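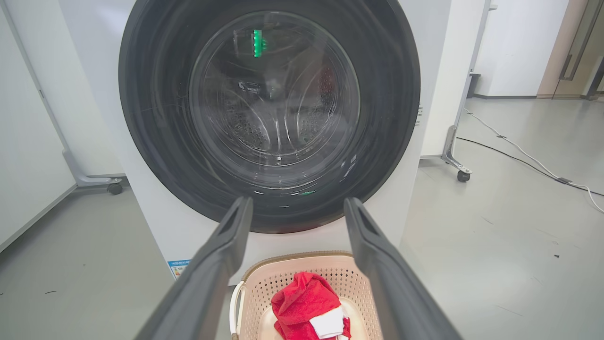 Laundry Habits in a Shared House: Project Report
Leilani Szabo and Phúc Khúc, Kurkthorpe

1. Why laundry

Our first proposal was on river pollution and was turned down as too ambitious. Our second was on washing, a subject for which we had both been unwittingly gathering data since moving in. The question is simple: do people in a shared house wash full loads, and if not, what stops them?

2. Method

We kept a log sheet for 17 weeks at the Appiah house in Tornville. Anyone doing a wash wrote down the programme, the size of the load and the reason for doing it then. We ended up with 309 entries, of which 161 were marked as half a drum or less. Nine were illegible and one was a drawing of a sock. 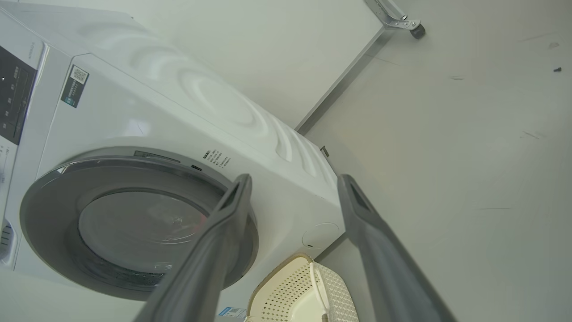

Page last changed: May, by P. Khúc

3. What we found

Small loads were nearly always about one item. Somebody needed a shirt by the evening, and a few other things went in to keep it company. Red towels were a category of their own – every household member washed them separately, and every household member complained about the others doing so.

Programme choice was less varied than we had hoped. The control panel has plenty of labels and icons, and people picked the one they had picked last time. Phúc read the manual halfway through the project and has been difficult to live with since.

4. Problems with the data

We live there. Leilani admits to holding back a wash for two days so that her entry would look better, and the log sheet probably made everyone a bit more virtuous than usual. A repeat study should use a house where the authors' own socks are not involved.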